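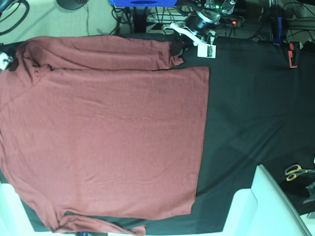 T-shirt station at Tiner, gripper over the black cloth.

Visit notes: Tiner open lab, 12 January 2025

Typing this up on the train so excuse the state of it. Went to see how Tiner run their garment handling cells, mostly for the rules side, we have to have our own written set in place by February and so far ours is one page and a lot of good intentions. Full slides will come from them later. What follows is what I wrote in the notebook plus what I remember.

Got there early. Sign in, visitor badge, short safety talk in the corridor. The talk was good. Dariusz Dudek gave it, he runs the floor. No video, no form with tick boxes. He walked us to the line on the carpet and said where we could stand, where we couldn't, and who to listen to if something went wrong (whoever is at the station, not him). Then he asked one of us to repeat it back. Made us all pay attention after that. Stealing this.

Group was small, a few from laundries, two from a uniform rental place, one person from an insurer who asked the best questions all day. And me.

The lab

One long room, stations down both sides. Older kit at the door end, newer stuff further in. Noisy but you can talk. They do shirts, towels, pillowcases, some knitwear. Shirts are the hard one, everybody agreed on that. A towel has four corners and you know what it should look like when you're done. A T-shirt has sleeves that go wherever they like.

The station we spent longest at had a reddish-pink tee on it, lying sideways on the table, one sleeve stretched out along the top toward the gripper and the other one hanging down off the body all crumpled. The knit is soft and it creases if you look at it. Good test piece I thought, better than the stiff new ones you get at trade fairs.

Black cloth under everything. House rule: one table covering per station, same color on every table, fixed down, and it's not to be swapped without a note in the station log. I asked why fixed down and Dariusz said if the cover creeps during a shift then the whole session is in question and they'd sooner not have the argument. Clips and clamps at the edges. He was picky about which clamps go where, the bigger ones are kept to the sides where the arm has no business going.

The rules, as far as I got them down

They have a house document, called Grudum (no idea, a name somebody gave it years ago and it stuck). It's 15 pages. They used to have a much longer one and binned it. Mārtiņš Kütt wrote most of the current version and took us through it standing up, fast, I missed bits.

Before a run. Table gets cleared to the station list. Each station has its own list on a card, what may be on the table, what may be beside it. Hand tools go back to their place. Somebody pointed out the scissors lying on the cloth by the corner, yellow and orange handles, and Mārtiņš just said yes, that's what the pre-run check is for, and carried on. Liked that he didn't get flustered.

Who is in charge. One named person per station per run. Written on the board. If they go for coffee the run stops, it doesn't get handed over by shouting across the room. Handover means both people at the station, both initials. The insurer lady wanted to know if that really happens at the end of a long day and got a fairly straight answer: mostly, and when it doesn't it shows in the log, and then there's a conversation.

Reaching in. This was the part I came for. Rule is no hands on the garment while the arm is enabled. None, not even to flatten a sleeve. You stop, you wait for the state you're supposed to wait for, you fix the sleeve, you step back behind the line, you restart. Takes longer. One of the laundry people said his staff would never put up with it, they're in and out of machines all day. Dariusz said his didn't either for the first month. What changed it was making the stop button easier to reach than the sleeve. Moved it to the near side of the table, waist height. Cheap fix. I've been on at our lot about training and it may be we just have the button in a dumb place.

Status lights. Each color has one meaning through the whole lab and the meanings are on the wall. There was some discussion on this, one of the uniform people has three vendors and every vendor has its own idea of what amber is. Mārtiņš says you write your own table and make the vendor match it at acceptance, before you pay. Put it in the purchase order. Underlined that twice in my notes.

Cables. Long moan from everyone. There is a lot of cable behind these tables, ours too. Their rule has a floor part and a bench part. Floor: nothing across a walking route. Bench: loose runs are allowed behind the arm as long as they're outside its reach and both ends are labelled. He admitted the labels part is behind. I asked how they decide what counts as reach and the answer was the arm's maximum with the gripper on, plus a margin, drawn on the plan of the station. Not the programmed path. Somebody always changes the programmed path.

Gripper changes. Fingers are checked by eye and by running a cotton scrap over them for snags, at the start of each shift. If a finger is changed it gets written down, with the date and who did it. Two reasons here, one is obvious (damage to the clothes) and the other is results you can compare. They once spent 7 weeks chasing a drop in good folds and it came down to a replacement set of fingers that hadn't been logged. You could tell it still hurt.

Garments. Every garment in the test stock has an entry. What it is, fabric, how often it's been washed, when it's to be retired. They have 4,000 entries in the book now, counting retired ones. Worn out knits behave differently and if you keep testing on the same tired shirt you're fooling yourself, his words more or less. Customer garments are kept seperate and never used for trials. I'd have thought that was obvious but the rental people went a bit quiet.

Incidents. Anything that makes someone step back gets written down, even if nothing was touched. Half a page max. No names in the write up, only the role. Reviewed every 6 weeks, with the people who were on shift, and the floor staff chair it. That last bit I wasn't expecting. At our place it's management, upstairs, with the door shut.

Lunch

Sandwiches, fine. Talked to a guy from Detetti who make fixtures and table frames. He thinks most of the trouble with garment cells is in the table, the arm gets all the attention and then people stand it next to whatever bench was going spare. Sharp edges, stuff that snags, no thought about where the hem goes when it drops over the side. He had a point, I'd been looking at that sleeve trailing off the table edge for half the morning. On a production line I'd want to know what's under there. Took his card.

Afternoon

Second half was Isah, that's their software for the logs. Quick demo. It's a form on a tablet by the station, big buttons, works with gloves on. You can't start a run with the pre-run check blank. You can however tick everything in two seconds flat without looking, I asked, and Mārtiņš said yes, and they did find someone doing that, so now one item on the list changes each shift and you have to type the answer. Something like what's the number on the left clamp. Annoying but I can see it works.

It does not talk to our system. Could export and import, he'd send me the format. We'll see.

Then a question round. Bits I wrote down:

On the published standards. They read them, they buy the current ones, they have an outside assessor for the formal risk assessment. The house document doesn't replace any of that and says so on page one. It's for the daily stuff the standards leave to you. Good line to draw and we've muddled it in ours, ours quotes clauses nobody on the floor has read.

On new people. First shifts are watching only. Then running with somebody next to you. Sign off is by the station lead and can be taken back, and has been, no drama.

On visitors. Us. We're in the document too, a whole section. Max group size, where to stand, no leaning on tables. I was leaning on a table at the time.

On photos: ask first, no screens, no faces. Fine.

What I didn't like so much

Signage. Too much of it near the door, I'd stopped reading by the third notice. And the floor line is worn through in one spot by the third station, which for a place this careful looks bad. I mentioned it. Dariusz wrote it down, so credit for that.

Also didn't get a proper answer about cleaning. Lint gets everywhere with knits and they do a wipe down at the end of the day, but is it in the document? Mārtiņš thought it was, couldn't find it. Going to ask by email.

For us, in no order

Move the stop button. Do that one first, doesn't need anybody's approval as far as I know but I will check.

Own light table, on the wall, and into the next purchase order.

Cards per station instead of the one big list. Ours is a list for the whole room and half of it doesn't apply wherever you happen to be standing.

Log the fingers. We dont, at all.

Floor staff to chair the reviews – this one will need some talking round, I'll bring it up when everyone's back.

Cut the clause quoting out of our draft. Put it in an annex or something.

Expenses are just the train, sandwiches were on them. Slides to follow when I get them, will put them in the shared folder with the rest of the vist stuff.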